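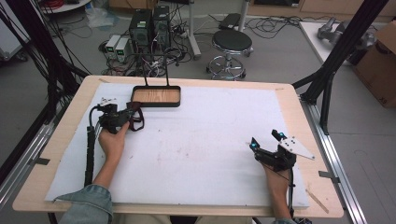
Visite d'atelier
Par la rédaction de Plenduldale, le 06/08/2018

Il faut sonner deux fois chez Brindberg. La première sonnerie ne fait rien, la seconde ouvre le portail des livraisons, et l'on traverse la cour derrière un chariot élévateur qui ne ralentit pour personne. La maison vend des plateaux, des corbeilles et des présentoirs pour hôtels, et en prépare les commandes depuis trois bâtiments sans charme. On nous avait promis l'usine du futur. Le futur occupe une ancienne salle de repos au fond du bâtiment B, et la machine à café a déménagé dans le couloir, ce qui reste à ce jour le changement le plus commenté par le personnel.

Nous étions une petite dizaine, badge au cou, chaussures de sécurité prêtées à l'entrée dans des pointures approximatives. La visite commence par l'emballage, à l'ancienne : trente-cinq postes, du papier kraft, des dévidoirs d'adhésif et une radio réglée sur un compromis que personne n'aime. On y plie, on y cale, on y ferme des cartons à une vitesse qui décourage toute question. Une emballeuse nous a quand même expliqué que les anses sont l'ennemi. Un plateau nu se glisse dans sa housse les yeux fermés. Un plateau à anses accroche, se coince, raye son voisin, et finit au rebut avec une étiquette orange.

C'est justement pour les anses que Brindberg a signé avec Pokuvis, l'intégrateur chargé du projet, après un premier essai en mars dont on ne nous a montré que les factures (de loin). L'idée tient en peu de mots : des opérateurs refont les gestes du poste avec une pince dans chaque main, les gestes sont enregistrés, et un bras robotisé devra un jour s'en inspirer.

Dans la salle, donc, une table en bois clair dans une armature d'aluminium, presque entièrement recouverte d'une grande plaque de mousse blanche. Un plateau de bois à rebord noir, avec deux anses de fil noir qui montent bien haut derrière lui. Et, au-dessus de la mousse, deux mains, deux pinces noires, des manches en jean. Je m'attendais à une combinaison blanche. On est venu travailler habillé comme pour aller chercher le pain, et c'est sans doute la première chose rassurante de la journée.

Le reste tient du garage d'un beau-frère doué en informatique. Deux tours noires posées par terre, des câbles qui filent sous tout ce qui a des pieds, un tabouret à roulettes. Un bras robotisé gris est couché sur le flanc, sur une table blanche, dans la position de quelqu'un qui a demandé qu'on le réveille pour le dessert. Pendant ce temps, les humains bossent.

Le programme s'appelle Hsu. Notre guide n'a pas su dire pourquoi, et l'ingénieur de Pokuvis non plus. Une séance dure trente minutes, suivie d'une pause obligatoire, et la règle vient des opérateurs eux-mêmes : au début, on enchaînait, et les poignets ont protesté avant le syndicat. Une pince pèse peu quand on la soupèse poliment pendant la visite. J'ai tenu la mienne quelques minutes, et j'ai découvert un muscle de l'avant-bras avec lequel je n'étais pas en relation.

Le plus intéressant s'est dit devant la machine à café exilée. Les emballeurs qui passent à l'enregistrement gardent leur prime de poste, mais perdent la radio, car on leur demande de rester concentrés. Certains sont ravis de s'asseoir entre deux séances. D'autres trouvent le temps long. Un ancien nous a confié qu'en vingt ans de maison, jamais un chef ne lui avait demandé comment il tenait un plateau ; maintenant on lui réclame dix fois le même geste, puis une version « plus naturelle », et il ne sait plus très bien comment il le tient. Il a demandé si la machine aurait aussi ses tendinites. Le guide a ri un peu tard.

Sur la question des emplois, la direction a une diapositive. On y lit qu'aucun poste n'est supprimé et que les équipes « montent en compétence ». Interrogée sur ce qu'il adviendrait si le bras se mettait à emballer correctement, la direction a une deuxième diapositive, presque identique, avec une flèche. Les intérimaires de fin d'année n'apparaissent sur aucune des deux. Je le note parce que c'est à eux que je pensais en rendant mes chaussures.

Pokuvis, de son côté, se montre plus prudent que son client. Les anses posent problème aux machines aussi : fines, noires, pas toujours parallèles, il faut les contourner ou les saisir, et le bon choix dépend de ce qu'on veut faire du plateau ensuite. Les emballeurs règlent cela sans y penser. Pas de date annoncée pour la mise en service, et l'ingénieur a changé de sujet avec une adresse que son bras pourrait lui envier.

Côté pratique : la visite dure deux bonnes heures, l'inscription se fait par courriel auprès de l'accueil, et les groupes sont limités. Prévoyez des chaussettes épaisses. Le parking visiteurs est derrière le bâtiment C, malgré la pancarte du portail qui dit le contraire. À la sortie, chacun reçoit un petit plateau sous housse. Le mien n'avait pas d'anses.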